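January 14, 2022. Teaching development notebook, entry by J. Orbán

Second run of the Nilo discussion boards with the first-year lab module. 3879 posts exported for the fall term, of which 1101 were replies to another student. The rest were answers to the weekly prompt with no follow-up. Export script still drops attachments. Wisalum support has the ticket.

Tagged the replies by week with Nyitrai's scheme. Weeks 2 and 6 stand out, both with prompts that asked students to comment on a peer's pre-lab plan. The open prompts did poorly again, same as in the August pilot. Need a second coder before any of this goes in the seminar slides.
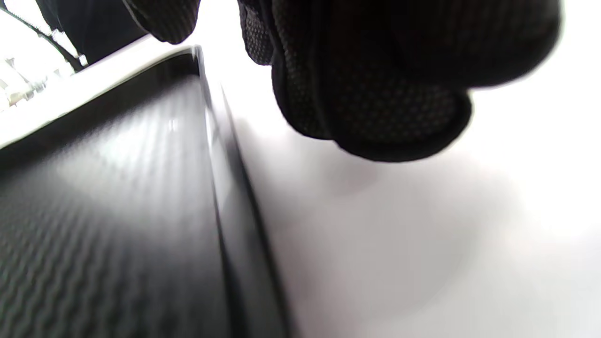 Prompt bank needs rewriting before the spring module opens. Plan is to replace the open prompts with short picture prompts, one per week, posted without a caption and answered in two sentences plus one reply. A picture would do for the week on hand protection: ask what a knit fabric is suited to and what it should be kept away from. Draft wording goes to Larport for the accessibility check, with alt text written separately so it does not give away the answer.

Open: reply deadline, grading weight, whether demonstrators post first.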